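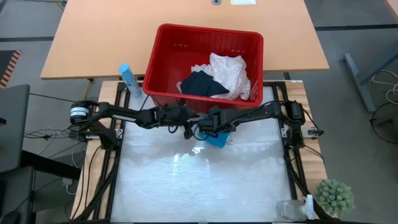 Page last changed: November, 4 pm

Hard water and your wash

Readers on the Zuccaro estate have asked why towels come out stiff. The usual cause is calcium in the supply. It binds with detergent, leaves less of it free to clean, and dries into the fibres as scale.

Check the hardness band on your water bill before altering the dose. Most powder packets print separate amounts for soft, medium and hard water – the hard figure applies to all homes fed from the Sesow main.
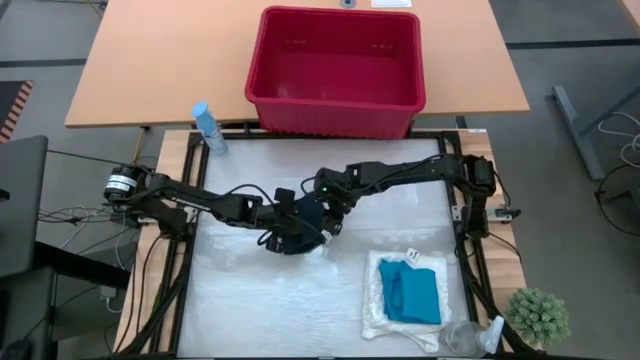 Powder normally copes better than liquid, as it contains a builder that ties up calcium. Fabric softener masks stiffness but coats the cotton and makes towels less absorbent. Leave it out for four washes and compare.

Run an empty hot cycle every two months to clear residue from the drum. Households with a softener unit should use the soft water dose and check the salt level every 12 weeks.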